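桌面推块工作站采购与预算规划教程

发布日期:2025年10月19日
栏目:设备与实验室建设
适用读者:准备搭建小型机械臂实验台的课题组、职校实训室、企业预研团队

这篇教程讲怎样给一个桌面推块工作站列清单、排预算、定采购顺序。所谓推块,就是机械臂末端装一根圆杆,不抓取,只在平面上推动小物块,把它们移到指定位置。这类任务对机械臂的负载要求低,耗材便宜,很多团队把它当作第一台机械臂的入门项目。

文中不列具体报价。机械臂和相机的价格随渠道、税率、是否含培训差别很大,抄来的数字放进申请表里反而容易被退回。请按下面的步骤自己询价,把数字填进自己的表。

一、先写任务书,再看产品目录

常见的做法是先看中一款机械臂,再想用它做什么。这样买回来的设备往往臂展过长、负载过大,钱花在用不上的指标上,台面、相机和备件却没有预算。

任务书一页纸就够,写清以下内容:

工作面的长和宽,单位毫米。
物块的最大尺寸和最大重量。
末端工具的形式:圆杆、夹爪还是吸盘。
每天计划运行的小时数。
是否有人在旁边同时操作。
需要记录哪些数据,保存多久。

工作面尺寸要先定。臂展、台面、相机视场、照明都从它推出来。拿不准的话,用美纹纸在普通桌子上贴出一个矩形,把物块摆进去用手推几遍,看看够不够用。面积偏大时,远端角落会接近机械臂的极限姿态,动作变慢,重复精度也差。

二、把预算分成五栏

建议用一张表,分五栏:本体、台面与夹具、末端与物块、感知与计算、安装与备件。每一栏单独写小计,审批时被砍掉一部分,也能看清砍的是什么。

1. 本体

包括机械臂、控制柜、示教器、急停按钮和连接线缆。询价时逐项确认是否含在报价内。急停按钮和加长线缆经常另算。控制柜放在台下还是台侧,决定线缆长度,下单前要量好。

推块用不着大负载。看参数时优先看三项:臂展能否覆盖工作面的四个角,重复定位精度,以及控制接口的刷新频率。控制接口要让供应商书面说明,有的型号实时控制接口需要单独购买授权。

2. 台面与夹具

台面分两层考虑:下面一层负责刚性和固定,上面一层负责工作表面。下层常用带规则孔位的孔板或型材台架,便于以后挪动夹具;上层可以用木板、亚克力板或复合板,磨损后单独更换。
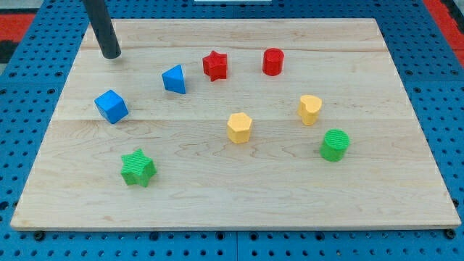
图1 孔板台面上的木制工作板、推杆末端与彩色物块

上层板的选材看三点。第一是平整度,拼接的板材接缝处如果有高差,物块推过去会卡住或偏转,收货时用直尺横过接缝检查。第二是摩擦,表面太滑,物块会被一推滑远;太涩则容易翻倒。第三是反光,亮面板在顶灯下会出现光斑,影响识别,尽量选哑光表面。

板子要固定在下层上。用螺栓从边缘压住即可,螺栓头不要落在推杆的行程里。采购清单上写明螺栓规格和孔距,孔距不一致是台面返工最常见的原因。孔板有公制和英制两种,与机械臂底座的安装孔对不上时,需要加一块转接板,这块板也要列入预算。

台面颜色也值得在下单前想一下。底层、工作板和物块之间颜色差别大,后面做图像分割会省很多事。底层如果选了饱和度高的颜色,物块里最好避开相近的色相,或者保证相机裁剪后只留下工作板区域。

3. 末端与物块

推杆是整套设备里最便宜的部件之一,也是最容易撞坏的。一根圆柱形的杆加一个法兰接头就能用。材料可以选塑料棒、尼龙棒或薄壁金属管。不建议第一版就用实心金属杆,误操作压到台面时,损伤的会是台面或机械臂关节。接头处做一个薄弱环节,让它先断。

推杆的颜色选深色哑光,便于和木色工作板区分。长度要留够,保证推到远端时手腕不会碰到物块。

物块可以买现成的,也可以自己打印。自己打印的好处是形状和颜色随时可以补。立方体、三棱柱、圆柱、六棱柱、五角星和心形都是常用的形状,难度各不相同:圆柱没有方向性,只管位置;立方体和六棱柱有平整侧面,推起来较稳;星形和心形侧面有凹处,推杆容易陷进去,受力方向不好预测。刚开始调试,先用立方体和圆柱,稳定后再加入星形和心形。

打印件侧面会留下层纹,对推动的影响有限,底面则需要注意。底面有毛边或翘角,推动时会打转。打印后用细砂纸在平板上磨一遍底面。同一批物块尽量用同一卷料,换料后颜色有偏差,识别阈值要重新调。

数量方面,每种物块至少备2套,一套上台,一套封存。封存的那套用来在几个月后做对比测试,避免因为物块磨损得出错误结论。

4. 感知与计算

相机至少一台,装在台面前方斜上方或正上方。斜视角安装简单,但远处的物块看起来更小,且会被近处的推杆遮挡;正上方视角没有明显的远近差别,但需要横梁,机械臂也可能挡住画面。预算允许时两种都装。支架单独列项,廉价支架在机械臂运动时会跟着抖。

照明容易漏掉。只靠天花板灯,白天和晚上的画面不一样。加两盏固定的漫射灯,窗户装遮光帘,成本不高。

计算机按用途分开写。控制用的主机看重稳定和网口数量,训练用的主机看重显卡和硬盘。两台合成一台可以省钱,但训练时占满资源,控制会出现延迟。硬盘容量按任务书里的保存时长计算,另加一份备份。

5. 安装与备件

这一栏最常被砍,也最不该砍。内容包括运输、上楼、安装调试、培训、围栏或安全光幕、备用推杆、备用工作板、备用线缆,以及第一年的维修费用。备件这一项可以按设备总价的约4%预留,第一年结束后根据实际消耗调整。

三、询价与比价

同一份任务书发给多家供应商,要求按相同的五栏格式报价。下面用我们整理的一份比价记录说明看什么。参与报价的三家是 Merell、Grulance 和 Hsieh,均按同一份任务书报整套方案。

Merell 的本体报价最低,但控制接口授权、急停和加长线缆都在选配里,加齐之后排到第二。交货期最短。

Grulance 报的是整套台架,孔板、工作板、螺栓和转接板都配好,安装当天可以上电。缺点是台面尺寸固定,以后想加宽要整体更换。

Hsieh 只做本体和末端,台面需要自己解决。总价最低,但要有人能画图、联系加工,时间成本要算进去。

三家没有绝对的好坏。组里有人会做机械设计,Hsieh 的方案合适;第一次搭建、没有加工渠道,Grulance 省事;需要赶在项目节点前交付,选 Merell。

比价时还要问清:

质保从发货日还是验收日起算。
返修期间是否提供备机。
软件升级是否收费,旧版本支持到什么时候。
发票能否按五栏分开开具。
更换推杆或法兰后,质保是否仍然有效。

四、采购顺序

建议分两批下单。

第一批是交货期长的:机械臂本体、控制柜、孔板台架。若希望下学期使用,7月就应完成询价。从询价到合同盖章,单位内部流程往往比供应商备货还慢。

第二批是交货期短、容易改的:工作板、推杆、物块、相机支架、灯具。等本体到货、底座位置确定之后再下单,尺寸可以实测,少走一轮返工。

在等待本体期间,可以先把相机架起来,用手推物块采一些图像,调好识别程序。

五、场地准备

确认以下各项后再约安装时间:

地面平整,台架四脚可调。地面铺了软垫的,台架脚下要垫硬板或把垫子裁开,否则机械臂快速运动时台面会晃。
电源插座在两米以内,控制柜单独一路,不和空调共用。
网线已布好,控制网络与办公网络分开。
急停按钮的位置站着就能够到。
门宽和电梯尺寸能让台架通过。

六、验收

验收不要只看机械臂能不能动。按任务书走一遍:

推杆依次到达工作板四角和中心,记录高度差。四角高度差过大,先调台面,再调坐标系。
推杆在设定高度沿直线走过工作板,观察是否刮擦接缝。
将各种形状的物块分别推到目标位置,每种推几次,记录偏差。
运行中按下急停,检查停止后能否正常恢复。
连续运行一小时,检查螺栓是否松动,相机画面是否偏移。

推杆与板面之间留一点间隙。间隙太大,矮的物块推不稳,太小则容易刮板。调好后把数值写在标签上贴在控制柜侧面。

七、后续费用

日常管理可以用普通表格,也可以用资产管理软件。我们用的是 Aneo,把每个备件的更换日期记进去,到期提醒。软件不是必需的,关键是有一份记录。

每年需要考虑的支出有:工作板更换、推杆消耗、打印耗材、灯具、硬盘扩容,以及过保后的维修合同。做预算时把这些写成单独一行“年度运行费”,与一次性购置费分开。两类经费来源不同的单位,混在一起会影响报销。

附:清单模板

本体:机械臂、控制柜、示教器、急停、线缆、接口授权
台面与夹具:孔板台架、工作板、螺栓、转接板
末端与物块:推杆、法兰接头、物块2套、备用打印料
感知与计算:相机、支架、灯具、遮光帘、控制主机、训练主机、硬盘
安装与备件:运输、调试、培训、安全防护、备用推杆、备用工作板、首年维修

表格每行后面加三列:供应商、交货期、质保起算日。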